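Two bands called Rilen? My library has mashed them together
asked by Chanida Bunnag, 14 April 2021

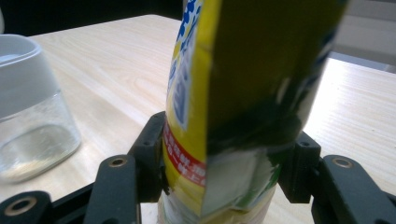

A bottle with a yellow and green label

Hi all, hoping somebody on here knows their obscure electronic stuff. I've been listening to an act called Rilen since December, mostly a slow, dubby record called Klinhom, lots of tape hiss and a woman singing very quietly. Then last night a second album popped up on the same artist page, called Venditz, and it's shouty guitar music with a saxophone?? Same name, same page, and my player has happily filed the lot together.

So is it one band that changed direction, or two different ones? And if it's two, how do I split them up without losing my play counts? I've got 516 plays on there and I'd be gutted to see them vanish (sad, I know). I use Trelline on a laptop if that makes any difference.

3 answers

Kanokwan Chareonsuk
Two different acts! The Klinhom one is a duo, keyboards and voice, and they only ever put out that album and a 10 inch single with a remix on the back. I bought the single at a gig and the sleeve says Rilen in small letters, no capital, if that helps with searching. The Venditz lot are a five-piece and quite a bit older - I think they'd split up before the duo even started.

For Trelline, don't rename the artist on the page itself, it'll change both. Go into the album, select all the tracks, open the tag editor and change only the "album artist" box to Rilen (2) or whatever you like. Leave the "artist" box alone. The play counts hang on the file, so they stay put. I did this with more than 20 albums last winter and kept every count. Do the shouty album first, seeing as you've hardly played it, and check it looks right before you touch the other one.

oldtapes
just delete the one you dont like

marrowfat
Agree with the tag editor way. One thing though, if your tracks are streamed and not your own files you can't edit them, the boxes are greyed out. You have to report the page as "mixed artists" and wait. Mine took ages. Also the sax album is the better one, give it another go with the volume up, side two especially.

Comment from Chanida Bunnag
They're my own files, so I've done it Kanokwan's way and all my plays are still there, thank you so much! Still not sure about the sax - will try side two.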